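### 3.2 Wear of strap linings

Cotton and felt linings were compared for use in dress belts and handbag straps. Calloway supplied the leather, and Drosta cut it into strips of equal width. Each strip was glued to its lining and left under a press overnight before stitching.

Color transfer was the main concern. A strap with a dark finish can mark a light shirt or coat, and earlier work by Lodhi covered only unlined straps. We rubbed each strip against white fabric for 1000 strokes and graded the stain by eye against a printed gray scale. Two graders worked apart and did not see each other's sheets. Where they differed by more than one step, the strip was graded again the next morning.

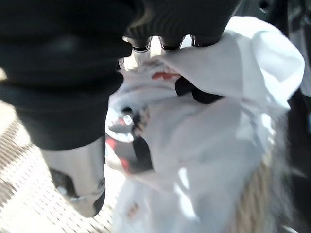 **Figure 2.** Gripper with a finger tip on fabric.

### 3.3 Survey of wearers

Kusum Lodhi ran the survey in September through the Holtomeo stores. Of the forms handed out, 573 came back complete. Wearers were asked how often they used a lined strap, what they wore it with, and whether the edge had begun to fray. Answers were entered by hand and checked once. Forms that named a Nilline strap were kept in a separate group, as that line is sold with a bonded edge and has no stitching to fray.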